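Forkport Schools Litter and Recycling Poster Contest
Site inspection checklist, judging and sorting room, Lamptey Street annex
Inspection date: August 14, 2025
Inspector: Gwendolyn Achterberg. Second reader: Kenji Ambrose.

Mark each item OK, FIX or N/A. Comments go under the item they belong to. Items marked FIX stay open until the second reader initials them.

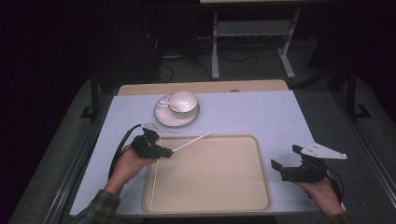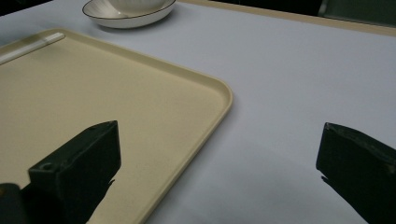 *Beige tray on the tabletop, two views.*

## 1. Access and exits

- [x] Main door opens fully from inside without a key - OK
- [x] Rear exit sign lit - OK
- [ ] Rear exit path clear to 30 inches - FIX
 - Flattened cartons from last year's calendar shipment are stacked against the wall. Clear width at the narrowest point is less than required. Move to the paper bin or to the storage cage.
- [x] Ramp handrail tight at both ends - OK

## 2. Artwork intake

- [x] Entry forms separated from artwork before judging - OK
- [ ] Parent release attached to every entry - FIX
 - Sarside Elementary sent its batch with one release for the whole class. A class release does not cover use in the printed calendar. Esperanza Pacheco to request individual forms from the school office.
- [x] Entries logged by grade band - OK
 - Log closed at 926 entries. Numbering matches the labels on the storage boxes.
- [x] No entries with loose glass, wire ends or food items - OK
 - Found-object pieces were checked one at a time. A bottle cap mosaic had two lifted caps with sharp edges; both re-glued by the art teacher before acceptance.

## 3. Electrical

- [x] Outlet covers in place - OK
- [ ] Extension cords not used as permanent wiring - FIX
 - The Hitell scanner is still fed by a cord run behind the shelving. Same comment as in December. Relocate the scanner or have an outlet added.
- [x] Light table switch and plug undamaged - OK
- [x] Paper cutter unplugged and guard locked after use - OK

## 4. Collection supplies for the fall cleanup

- [x] Gloves in child and adult sizes - OK
- [x] Pickup sticks, trigger and jaw working - OK
 - Six sticks pulled and tagged for stiff triggers. The rest pass.
- [ ] Safety vests, reflective strips intact - FIX
 - Strips peeling on the oldest set. Do not issue for roadside work. Acceptable for use inside the park fence only.
- [x] Bags, 500 count, dry storage - OK
- [ ] Sharps container on hand - FIX
 - Container present, lid missing. Replace before the first cleanup. Students do not pick up needles under any condition; the container is for the adult site lead.

## 5. Storage and fire load

- [x] Paper stock at least 18 inches below sprinkler heads - OK
- [x] Extinguisher gauge in the green, tag current - OK
- [x] Spray fixative in the metal cabinet - OK
 - Cabinet door latches. Fixative is to be used outdoors only - the room fan does not vent to the outside.
- [ ] Solvent rags in a lidded can - N/A
 - No solvents used this year.

## 6. Recycling station

- [x] Bins labeled - OK
- [ ] Labels match what the hauler accepts - FIX
 - Bin 3 still lists foam cups. The hauler dropped foam. Tamsin Mbeki has the new label sheet.
- [x] Floor around bins free of spills - OK

## Open items

| Item | Owner | Initials |
|---|---|---|
| Exit path | Wanda Obi | |
| Releases, Sarside | Esperanza Pacheco | |
| Scanner cord | Kenji Ambrose | |
| Vests, strips | Wanda Obi | |
| Sharps lid | Wanda Obi | |
| Bin 3 label | Tamsin Mbeki | TM |

Comment from second reader: Bin 3 has Tamsin's initials, but the item needs mine to close. Leave open. The scanner cord should be raised with the building owner in writing this time. K.A.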